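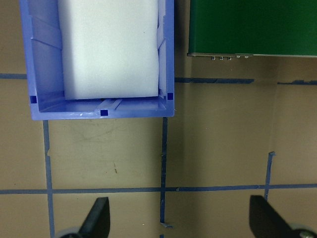
A foam block in its blue bin, on the taped work surface at Lawal.

Teaching a Robot to Say "I'm Not Sure"

By a staff writer
November

Print this article | E-mail this article

I went to Lawal to look at robots and spent most of my day looking at log files. I'm not complaining! The log files were the good part.

Lawal is a small software shop, and its main product is a planner called Boken. You give Boken what the camera sees, it builds a guess about where things are, and then it picks a path for the arm. Simple enough, I thought, right up until I was shown the first bad day. White foam in a blue bin has almost nothing on it for a camera to grab onto. It's pale, it's smooth, and its edges are soft and a little rounded. The early version of Boken would look at a block like that and announce, with total confidence, that the top of it was somewhere down in the floor of the bin.

So the team wrote Lamine, a layer that sits between the camera and the planner and does one job. It asks how much the numbers can be trusted. If the depth reading on the foam is mush, Lamine stops leaning on it and works from what it does know, like the shape of the bin and the dark square markers stuck on its corners and on the lip at the near end. Three markers give it a pose for the bin, and from there it can work out where a block could possibly be. (I asked what happens when a marker gets covered. The answer was a long sigh and a folder with 527 recordings in it.)

The blue painter's tape on the table I had figured was some clever trick too. It's for the people. They split the surface into cells so that a start position can be written down and repeated, and the software never uses it. The planner did once treat a strip of tape as the edge of a box, though, and went politely around it for an entire afternoon — that one got its own test case.

There are a lot of test cases. Every change to Boken gets run against 3000 saved scenes overnight, and in the morning somebody reads the failures over coffee. The day I visited there were 163, and most of them came down to 2 bugs. One was a rounding mistake in the gripper width. The other had to do with how long the planner waits before it gives up and asks for a fresh look, and I heard three different opinions on that before lunch.

I liked the replay tool best, I think. It's called Prakov, and it lets you scrub back and forth through a run and see what the software believed at each moment, drawn right over the camera view. You drag the slider and watch the guessed outline of a block wobble, shrink, jump sideways and settle down. I could have played with it all day, and they did have to ask for the chair back.

Related items
Why your warehouse map is already out of date
Boken, first look: a planner with a short memory
Reading logs for people who hate reading logs
Letters: more on grippers and soft things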